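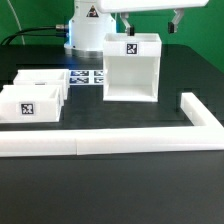

Robot arm, marker-tagged boxes and white border strip at the Otus test cell, Fri 2 February.

Our section was invited to spend a day at the Otus laboratory, where a small staff studies how tabletop robot cells are laid out, documented and handed over from one operator to the next. Nine of us made the trip. The purpose was to compare the Otus house rules with the draft practice guide we intend to circulate in April, and to see which of our clauses would hold up in daily use.

The morning began with a safety talk in the reception area. Mackenzie Cormier, our host, went through the visitor rules: no one crosses the floor line while an arm is powered, bags stay on the hooks by the door, and questions to the operator wait until the operator has stepped back from the controls. We then moved in two groups to the cell.

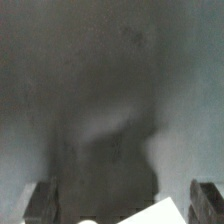 Section for Automation Standards and Good Practice – Visit Reports

The first topic was wrist camera views. Otus requires operators to save a still from the wrist camera at intervals during a session and to keep it whether or not it is sharp. Blurred views are filed with the rest under the same session number. Our draft says only that "representative images" should be kept, and several members felt that this wording leaves too much to the person doing the filing. Ms. Cormier noted that the Otus archive now holds 1575 sessions and that an incomplete record is treated as a fault in its own right, to be reported the same day.

The second topic was marking. At Otus, every box or fixture that the robot is expected to locate by camera must carry a printed marker, placed flat on a face that the camera can reach. The rule covers four points: the marker keeps its full white margin, it is never trimmed to fit, it is replaced when scuffed, and its number is entered on the cell sheet before the first run. A replacement marker always takes a new number. We had assumed that reusing the old number would be simpler, but the laboratory tried this in its Arico project and found that old and new position records became mixed. Correcting them took 29 working days.

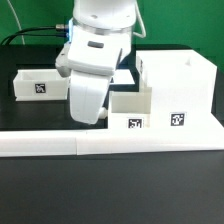 Cables were discussed at some length. The Otus rule is that any cable attached to a moving arm must be checked through the full range of motion, at low speed, before work begins. The operator watches the connector end first and the slack second. The check is signed on paper. A member of our party asked whether an electronic form would be acceptable, and was told that paper is kept at the cell so that the signature is given beside the machine and at no other place. Our own draft allows either method. The section has not yet settled its position on this.

Speed limits came next. During setup, with a person at the table, the house limit is 30 millimeters per second at the gripper. The figure is the laboratory's own and is not offered as a general recommendation. A second operator must be present whenever the limit is lifted, and the change is written in the log with both sets of initials.

After lunch we were given the Zamfir handover sheet, a single page that the outgoing operator fills in before leaving. It asks for the position of each fixture, the state of the gripper, and anything moved since the morning. We were also shown Flustis, the software used to store the sheets. It has over 700 entries so far, and searching by fixture number was quick. Searching by operator name was less so, and the staff told us that this is being worked on.

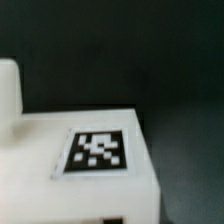
The section agreed on the following changes to the draft guide:

Clause on images: replace "representative images" with a fixed interval, and require that unclear images be kept.

Clause on markers: add the rule on white margins and the rule on new numbers for replacements.

Clause on cables: add a low-speed check before each session. The form of signature remains open.

Clause on handover: attach a one-page sheet modeled on the Zamfir sheet, with permission from Otus.

Members who took notes during the afternoon session are asked to send them to the section office before the next meeting. The section thanks Ms. Cormier and her colleagues for their time – and for the copies of the cell sheet, which are available to members on request.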